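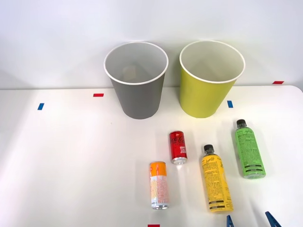
Warum trägt der Torwart beim Eishockey so viel Ausrüstung?

Ein Puck ist eine Scheibe aus hartem Gummi. Vor dem Spiel wird er gekühlt, damit er auf dem Eis nicht hüpft. Wenn ein guter Spieler schießt, fliegt der Puck schneller, als ein Auto auf der Landstraße fahren darf. Der Torwart stellt sich ihm trotzdem in den Weg. Deshalb ist er vom Kopf bis zu den Füßen eingepackt.

Die Beinschienen
Sie sind das größte Teil der Ausrüstung. Sie reichen vom Schlittschuh bis über das Knie. Innen steckt fester Schaumstoff, außen ist eine glatte Hülle. Die Hülle muss glatt sein, denn der Torwart geht oft auf die Knie und rutscht zur Seite. Ein Paar für Kinder vom Hersteller Trumell kostet 387 Euro. Viele Vereine verleihen die Schienen deshalb an Anfänger.

Die Fanghand
An einer Hand trägt der Torwart einen Handschuh mit einer Tasche. Damit fängt er den Puck aus der Luft. Neue Fanghandschuhe sind steif. Man muss sie viele Male auf- und zuklappen, bis sie sich leicht schließen lassen.
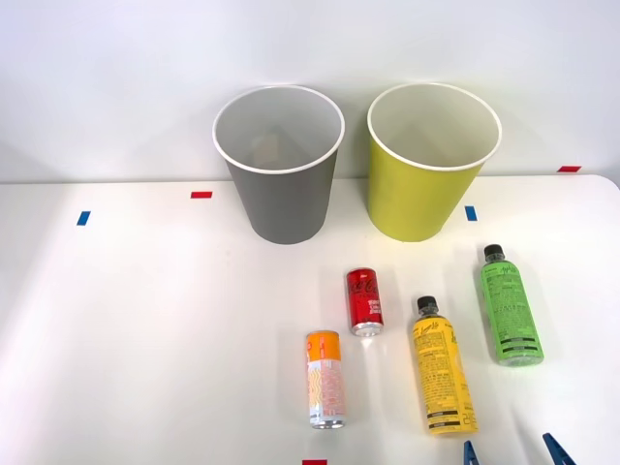
Die andere Hand hält den Schläger. An diesem Handschuh sitzt ein flaches Brett, die Stockhand. Der Torwart fängt damit nicht, er lenkt den Puck zur Seite ab.

Die Maske
Früher spielten Torhüter ohne Maske. Viele hatten Narben im Gesicht. Heute ist die Maske Pflicht. Sie hat vorne ein Gitter und hinten eine Platte, die den Hinterkopf schützt. Unter dem Kinn hängt oft noch ein Halsschutz.

Wird einem darin nicht warm?
Doch, sehr. Milagros Cuervo trainiert die jungen Torhüter beim EC Usuga. Bei ihr üben die Kinder zuerst nur das Hinknien und Aufstehen. »Wer zum ersten Mal alles anhat, ist nach fünf Minuten müde«, sagt sie. »Das wird mit der Zeit besser.« Nach dem Training muss alles zum Trocknen aufgehängt werden, sonst fängt es an zu riechen.

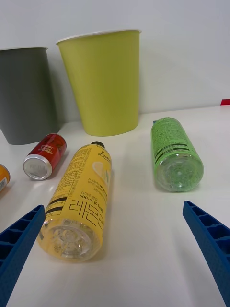 Seite 354

Wann passt die Ausrüstung?
Die Schienen dürfen nicht zu lang sein, sonst stößt der Torwart beim Laufen oben an. Das Knie muss genau in der Mitte des Kniepolsters liegen. Auch der Brustpanzer soll die Arme nicht einklemmen. Zum Anprobieren nimmt man am besten die eigenen Schlittschuhe mit.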